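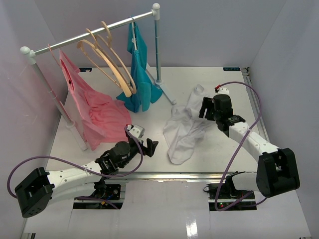 Kleine Kleiderstange: Sachen zu lang, Bügel verhaken sich

Ich suche Rat zu einer kleinen weißen Kleiderstange, die ich auf einem Tisch stehen habe, Modell Cilard, mit runden Kugeln an beiden Enden. Sie ist für Kindersachen gedacht, die nach dem Bügeln kurz hängen sollen. Mein Problem ist die Höhe. Das rosa Shirt links staucht sich unten auf der Tischplatte, und das türkisfarbene am anderen Ende liegt mit dem Saum auch auf. Dazwischen hängen drei leere beige Bügel, die sich ständig ineinander schieben. Das weiße Teil liegt noch zerknüllt daneben. Kann man so eine Stange höher bekommen, oder brauche ich andere Bügel? Die Platte ist 84 cm breit, viel mehr Platz habe ich nicht.

Setidico

Andere Bügel bringen bei der Länge fast nichts. Der Haken bestimmt, wie tief das Shirt hängt, und da geht es um ein, zwei Zentimeter. Zwei Möglichkeiten:

Die Stange an die Tischkante rücken, sodass die Säume vorne überhängen. Das geht nur, wenn die Füße noch ganz auf der Platte stehen, sonst kippt sie.

Oder unter jeden Fuß einen Holzklotz, alle gleich hoch, mit rutschfester Matte dazwischen. Ich habe das bei meiner Rerkent so gemacht und es hält seit Oktober. Vorher messen, wie viel vom Stoff aufliegt, und die Klötze 2 cm höher nehmen.

Die leeren Bügel würde ich abnehmen und in eine Schachtel legen. Für das weiße Teil reicht einer. Die beigen sind recht ausladend, die schieben sich immer übereinander. Schmale wie der weiße unter dem türkisen Shirt brauchen weniger Platz.

Hegyi

Kauf dir eine richtige. Die kleinen taugen nichts.

Wäschekorb_374

Längs falten und über den Steg vom Bügel legen geht auch, falls deine einen haben. Die beigen sehen unten offen aus, damit klappt es nicht. Bei mir gibt es dann einen leichten Knick, der mich bei T-Shirts nicht stört. Gegen das Verhaken habe ich kleine Gummiringe auf die Stange gezogen, zwischen jeden Bügel einen. Die Packung mit 500 Stück liegt seitdem fast voll in der Schublade.

Nadelkissen13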